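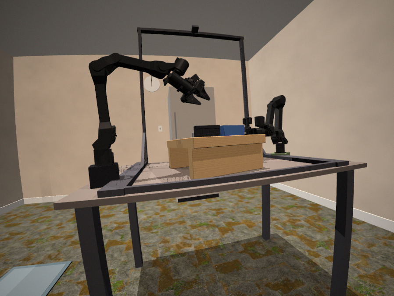 Ticket: white parts not lying flat in the box, two-arm bench
Site: Homwood
Equipment: Flarkau bench, two arms, overhead camera
Raised by: packing, day shift
Opened: February 15, 2020
Priority: medium
Status: open, waiting for supplier

Problem as reported
The far arm places the white parts with the round holes into the blue box. Some of them end up leaning on the side of the box. The bench then carries on to the next job as if the part was in, and the next part comes down on top of it. Out of 30 parts on the Saturday shift, 4 had to be put right by hand. No alarm and nothing in the fault list.

Each time this happens someone has to press pause, wait for both arms to go to the rest position, open the guard, move the part, close the guard and restart. Packing say this is harder work than doing the parts by hand was, as you can't get on with anything else in between.

Checked so far
1. Restarted the controller. No change.
2. Cleaned the fingers on both grippers. No change.
3. Swapped the blue box for a new one of the same type. No change.
4. Slowed the far arm down by 10 per cent. No leaning parts for the first hour, then two close together. Put back to normal speed.
5. Checked the placing point against the setup sheet from Ziółkowski. The sheet has the box 19 mm further from the arm than where people put it. There is no mark on the table for the box, so it goes where it looks right.

Reply from Ziółkowski support
Please send a view from the gripper on the near side at the time the far arm is over the box. Please also confirm which version of the Rustano program is loaded and whether the box is moved between shifts.

Reply from site
Rustano program is the one loaded in December, not changed. Yes, the box is moved. Late shift take it away to empty it and put it back by eye. View from the gripper attached. 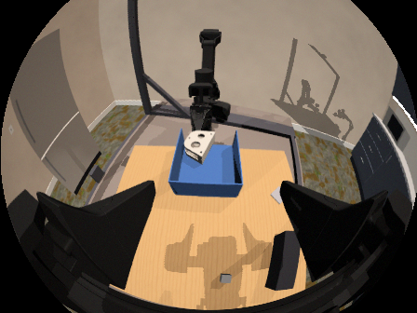
Far arm above the blue box, white part tilted over the rear left.

Reply from Ziółkowski support
Thank you. The part is too far back and to the left for our placing point. We suggest fixing a stop to the table so the box can only go in one place. We can also add a check so that the bench pauses when a part is sitting too high. Please confirm you want the check, as it will mean more pauses until the stop is fitted.

Reply from site
Yes to both. Please make the pause show a message that says what is wrong and which arm. At the moment the light goes amber and people have to guess.

Also from packing, to go on the ticket. When the bench came in we were told one person could look after it and do labels at the same time. With the pauses this is not possible – the person on the bench is on the bench all day. The rota was changed on the strength of this and labels are now behind. We would like the second person back on days until the stop is in. Two people on lates have not been shown how to restart after a pause and have been leaving it for the morning. They need to be shown properly, in work time.

Shift lead
Second person agreed for days until this ticket is closed. Restart training for lates to be booked. Until then lates are to call days before opening the guard.

Still to do
Stop for the box – Ziółkowski to send drawing, site to fit
High part check and message – Ziółkowski
Tape outline on the table for now – packing, done
Training for lates – shift lead, no date yet
Count of leaning parts per shift, on the sheet by the guard door – both shifts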